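Budgeting for a two-arm kitchen robot when all we have so far is the simulation

Posted in Small Shops and Workshops, Equipment and Planning

Keyvan Mohammadi

Hello everyone, and thank you in advance for reading all of this, because I know I go on a bit. We're a small outfit in Melthorpe that does appliance handling work, mostly trying out how a machine might reach in and around the kind of equipment you'd find in an ordinary kitchen. Up to now we've done everything in simulation, and I've loved it - it costs us next to nothing and I can move a wall before breakfast if I feel like it.

Well, in February we have to hand in a real equipment plan, and I'm the one writing it. The plan so far is two arms, a gripper for each, a stand to carry them both, and whatever cameras we need. I have quotes for the arms and I'm fairly happy with those. My trouble is the smaller stuff. I've set aside 3,000 dollars for cameras, mounts, cables and spare fingers all together, and I can't tell if that's sensible or if I'm kidding myself. The Flandov people quoted me 122 dollars for one set of spare fingers, which seemed like a lot for something that small, but maybe that's normal?

I'm putting in four views from our simulated room, two looking out over the arms and two from right behind a gripper, so you can see what we'd be asking the real cameras to cover.

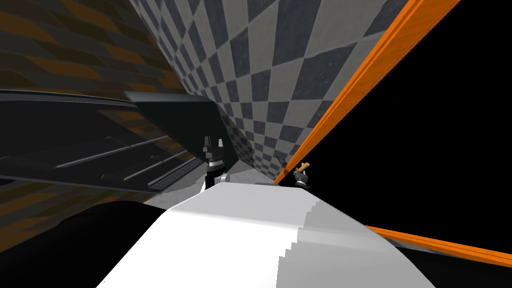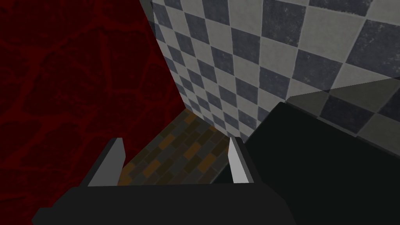 Black appliance, checkered walls, same room for all of them.
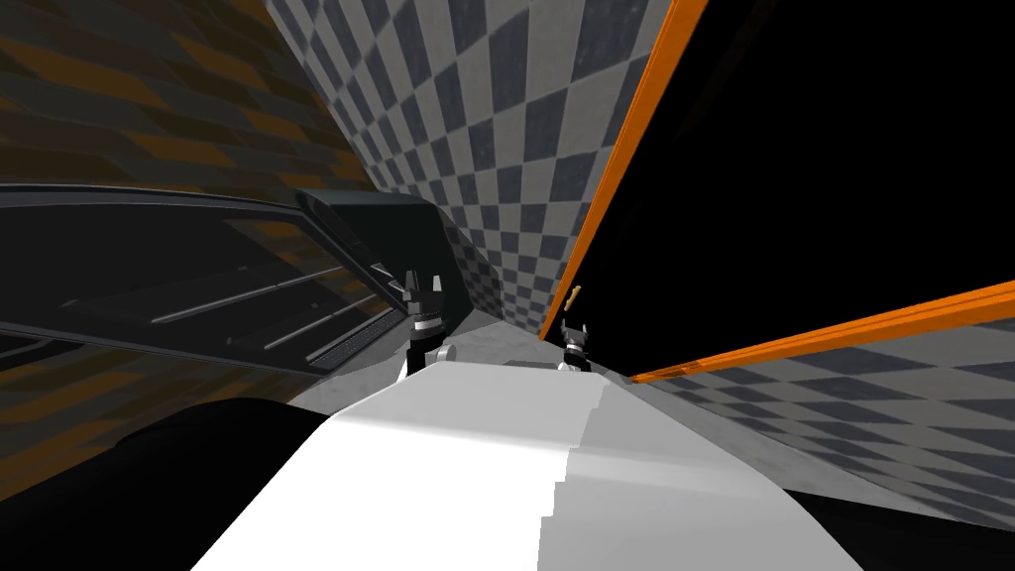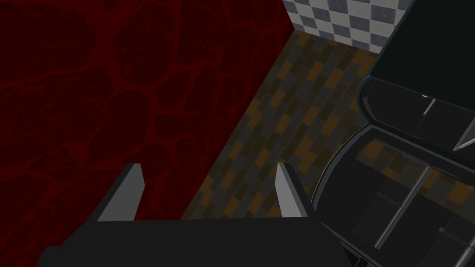
So my questions are really these. Should I budget for a camera at each gripper plus one higher up, or would you start with the high one and add the others later? Do we need to build a mock room with real walls, or will an open bench do for the first few months? And how many spare fingers would you buy up front? I'd rather ask a silly thing now than have to go back for more money in the summer. Thanks again, and sorry for the length!

Degefa

Hi Keyvan, welcome, and please don't apologize, I'm just as bad. I helped put together a plan very much like yours for a training shop a while back, and the arms were the easy part for us too.

I'd budget for all three cameras from the start. With a big white arm sitting between you and the far side of the work, one high view will leave you guessing, and once you've built the stand it's a real nuisance to go back and find room for the mounts and the cable runs. If money gets tight, buy cheaper cameras and keep the number the same. You can swap a camera in an afternoon, but re-running cable through an arm cost us most of a week (and a good bit of patience).

On the walls, I'd go halfway. Put up two panels that meet in a corner and stand your appliance beside them. Tight corners are where our people bumped things, and an open bench never showed us that. We spent 80 dollars on panels and they're still up today, scuffs and all!

For fingers, I'd start with four sets. That's 488 dollars at the price you were given, and yes, ours were in that neighborhood too. Ask if they'll sell you just the tips, since the tips are what we wore out. Take that off your 3,000 and you have 2,512 left for cameras, mounts and cable, which I think you can live with if you're careful. One more thing - please measure the doorway before you order the stand. We ended up taking ours apart in the hallway.

patty_b_shopfloor

3,000 is too low imo. Double it. Cables alone will get you.

Plandent

Both of the above are fair, though I wouldn't go as far as doubling it. What I would do is split that one line into two, one for the things you'll buy once (cameras, mounts) and one for the things you'll keep on buying (fingers, cable, tape, little screws that roll under the cabinets). When we had it all in one pot, the first half of the project ate everything and we were begging for cable ties by the end.

Also check the delivery times while you're getting quotes. Our grippers took 45 days to arrive and the arms were here well before that, so we had two very nice arms and nothing on the ends of them. If I were doing it over I'd order the grippers first, then the arms, and let the cameras wait until the stand is bolted down and you can hold one up by hand to see where it ought to go. Leave some slack in the mount budget for that, you'll want at least one bracket you hadn't planned on.

Good luck with it, Keyvan, and do come back and tell us what you settled on.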